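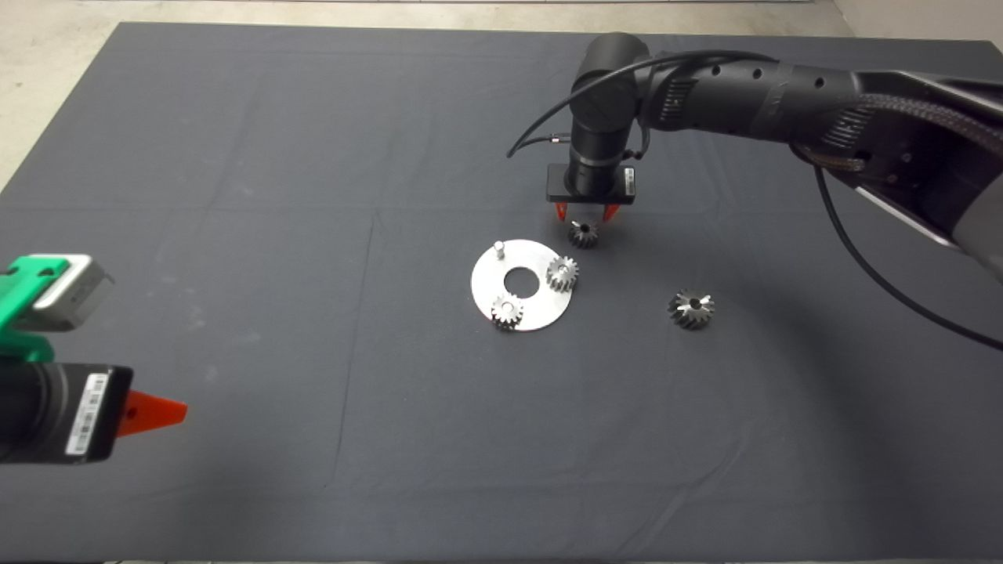

Asif Baloch
Research Fellow, Textiles in Domestic Work, Javar

3.2 The covered surface

Households in our study own 2 kinds of cloth: the one they show visitors and the one that does the work. Figure 4 belongs with the second kind, a large dark gray-blue cover spread over a broad work surface. Dark covers came up in 74 interviews, usually with a remark about stains — and seldom one about washing. Arsalan Awan coded these answers separately under "hides it well," a category we had hoped to keep small.

Figure 4. Dark gray-blue cloth on a work surface, with pale speckled floor beyond its far edge.

Pale covers were praised more often and, by their owners' own account, used less.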